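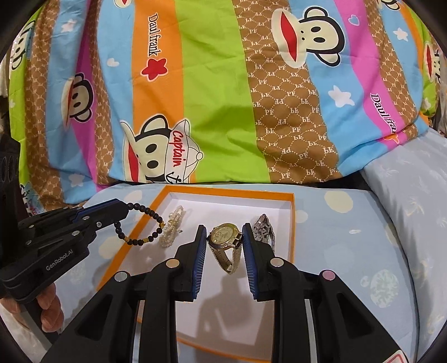

Section 7. Grip Pads and Jaw Alignment, Griston Hand-Held Gripper

Reading time: 7 min

Search this manual Go Clear

This section covers inspection, replacement and alignment of the grip pads on the two-finger gripper. Do the full procedure on each unit before it goes into use, and again whenever a pad is changed. Each finger carries one ribbed pad on its inner face. The pads do the gripping; the black finger body should never touch the object. When a gold watch stands on edge between the open fingers, as it does in the orange-rimmed box, there must be a pad on either side of the case before the fingers are closed. If only the lower corner of a pad meets the case, the approach angle is wrong and should be corrected at the wrist. Where two grippers are used together, treat them as separate units with separate records.

7.1 Before you start

You need the driver supplied in the Griston case, a lint-free cloth, a pair of new pads from the same bag, and the Ravunness test strip. Work under a lamp.

CAUTION: Keep your free hand clear of the fingers while the trigger is live. Power the unit down before step 3.

7.2 Inspecting the pads

1. Open the fingers fully and hold the unit with the pads facing the lamp.
2. Wipe both pads with the dry cloth. Do not use alcohol. It hardens the ribs.
3. Power down. Press each rib with a fingernail. The rib should spring back at once.
4. Look for flattened ribs, tears at the edge, and grit between ribs. A pad with any tear is replaced. Grit is brushed out and the pad is inspected again.
5. Write the result on the unit's card.

NOTE: Metal link and mesh straps wear the ribs faster than smooth objects. Units used on jewelry are inspected at every shift change. All others are inspected after 100 hours.

7.3 Replacing a pad

1. Support the finger from behind. Lift the old pad from the end nearest the fingertip.
2. Peel slowly toward the housing. If adhesive stays on the finger, roll it off with your thumb. Do not scrape.
3. Set the new pad with the ribs running the same way as on the opposite finger.
4. Press for 60 seconds along the whole length.
5. Replace the pad on the other finger, even if it passed inspection.

CAUTION: Do not loosen the round fasteners on top of the finger bodies to reach a pad. They set the finger angle. A unit with a loosened fastener goes back to Corkstead for resetting.

7.4 Aligning the jaws

1. Power up and let the unit finish its self-check.
2. Close the fingers on nothing. The pads should meet along their full length with no light showing.
3. Close the fingers on the test strip and pull gently. The strip should drag evenly. If it pivots, one pad is seated crooked. Repeat 7.3.
4. Open fully. Read the encoder value in the Kourkoulas console. Fully open is 1,885. If the value is lower, check for adhesive on the finger stops.
5. Save the value and print the line for the card.

7.5 Trial pick

Use a small rigid object first, then a jointed or strung one. A watch standing on edge is a good rigid case. Close until the pads touch, pause, then close one more step and lift. For beads, take hold near the clasp where there is one, and keep the lift low until the strand hangs free.

NOTE: Set out trial objects so that neighboring pieces are clear of the outside of the fingers. The finger bodies are wide and will push whatever lies beside the target.

Comments (4)

Gizella Fekete
Step 4 in 7.4 should say to wait for the reading to settle. Mine drifts for a few seconds after opening.

padchanger
What is the part number for the pads? The parts list skips it.

R.T. 2 months ago
Did the test strip thing, it pivoted, reseated the left pad, fine now. Thanks

Gizella Fekete
@padchanger it's on the bag label, bottom line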